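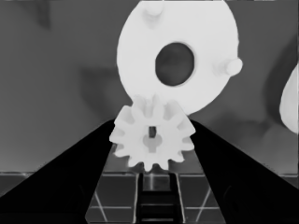
"Ninety-four per cent," said Lam, and turned the laptop so that Areeba Bajwa could see it properly.

She had her coat on. It was Thursday, gone six, and the heating at Ninby went off at half past five.

"Ninety-four per cent of what?"

"Of the gears. It picks up the gear, lines up the slot, pushes it on. The old method got sixty."

"In the simulator."

"Well, yes. In the simulator."

She pulled out a chair and sat down without undoing a button. The paper was due on Monday and her name was on it, third of three, and she had been through the draft on the train with a pencil. The pencil had gone through the page in one place.

"How many runs?"

"One thousand and fifty-seven."

"That's a funny number."

Lam scrolled down to something else. She waited. Years ago, at Clultari, she had shared an office with a man who could make any chart go up, and she had learned from him to keep quiet and look at the screen.

"There were more," he said. "Some of them started badly. The gear was already slipping when the clock began, so you can't really call it a try."

"Who can't?"

"The script can't. It throws them out."

"And who wrote the script?"

He rubbed his nose. On the screen the black fingers closed on the little white gear, very slowly, and the grid on the table stayed perfectly still under them. No table at Ninby had ever been that flat. The one next door had a folded beer mat under one leg.

"How many did it throw out?"

"Three hundred and twenty-two."

Areeba found the pencil in her pocket and did the sum on the back of the draft. She did it twice, the second time with the three hundred and twenty-two counted as failures, and got seventy-two per cent. She pushed the paper across to him.

"It's still better than sixty," said Lam.

"Did you throw out the bad starts for the old method too?"

The fan in the laptop came on. Somewhere along the corridor a door banged and someone called goodnight to someone else.

"I took that figure from the Amora report," he said. "I assumed they'd have done something like it."

"Does it say so?"

"It doesn't say either way."

"Then you don't know if you've beaten it. You might have. You might have made it worse." She wasn't angry, which seemed to bother him more. "Have you tried it on the real arm?"

"Three times."

"And?"

"It's not in the paper."

"I know it's not in the paper, I've read the paper. What did it do?"

"It got one on," said Lam. "Then it dropped one. The other one it sort of held against the peg and shook."

She wrote that down as well, in his words, and underlined "shook". Then she took her coat off and hung it on the chair.

"Run the old method first," she said. "Same starts, all of them. I'll ring home."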